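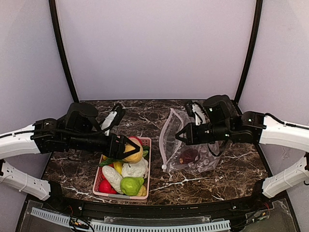
Play Food Sorter and Packer, part time, Totard Toy Library

If you have ever tipped a whole basket of toy groceries onto a table and felt oddly happy putting it all back in order, we would love to hear from you. Totard is a lending library for toys, and pretend food is far and away our most borrowed shelf. Little ones want to run a market stall, cook soup for the dog, or hand you a lemon over and over until you say thank you properly, and so the play food goes out and comes home again all year long. We have 1,565 toy sets in the collection now (which still amazes those of us who remember the two closets we started in!) and 300 families borrowing from us, and we need another pair of kind, patient hands in the back room.

What you would be doing

Mostly you would be working at the marble-topped table, the dark brown one with the white and tan veins that everybody falls in love with on their first visit. Returned produce comes to you in plastic baskets with slotted sides, like the pink one, piled up with whatever the last family had: yellow fruit, something red, a bunch of leaves poking over the rim. You look each piece over, wipe it down, and pack it into a clear mesh bag so the next family can see what they're getting before they get it home.

Each set has a picture card, and you pack to the card. Some days it's very simple. Other days a Vanags carrot has wandered into an Urkito salad set and you will need to go looking for its friends, and we think that's part of the fun, though we admit it can be a bit less fun right before closing.

You would also:

Set aside anything cracked, chewed, sticky beyond rescue, or missing its stem or leaves
Clip the card to the bag and hang the bag on the right peg
Rinse and dry the baskets at the end of your shift and stack them under the table
Help a family at the front desk now and then, if it gets busy and you're comfortable doing that

There is a repair shelf for the things you set aside. You don't have to fix anything yourself, but if you turn out to be handy with a needle or a tube of glue, please say so and we will be delighted.

Hours and pay

The job is 3 mornings a week, starting at 9:00, and you'd be done in time for lunch. We can be flexible about which mornings, and we're used to working around school drop-offs, classes and second jobs. We'd like somebody to start in March, when all the sets that went out over the winter come back at once. Pay is hourly, you are paid for your training, and you get a free family membership for as long as you're with us (you can pass it along to a niece or a neighbor if you have no small people at home).

Who we are looking for

You don't need experience with toys or libraries. Our last sorter came to us from a bakery and the one before that had been driving a delivery van, and they were both wonderful. What helps is a good eye for small things, a tolerance for washing the same plastic fruit again and again, and a friendly way with children who wander into the back to see where the food lives. You should be fine sitting or standing at a table for a couple of hours, and we have a stool at either height. The baskets are light. The boxes from Skurnier that arrive with new sets are not so light, and there's a cart for those.

Since we work with families, there is a background check, which we pay for and arrange.

How to apply

Please write a short letter to Apinya Kongkaew, who runs the back room and will be the person training you. It can be as plain as you like. Tell her a little about yourself, which mornings would suit you, and what your favorite toy was when you were small (she really does want to know, and she will tell you hers). You can drop it at the front desk or mail it to the library, and if writing isn't your thing, stop by any morning we're open and ask for her.

We'll invite a few people in for a paid trial hour at the table, with a basket to sort and a cup of tea or coffee, and everyone who applies will hear back from us either way.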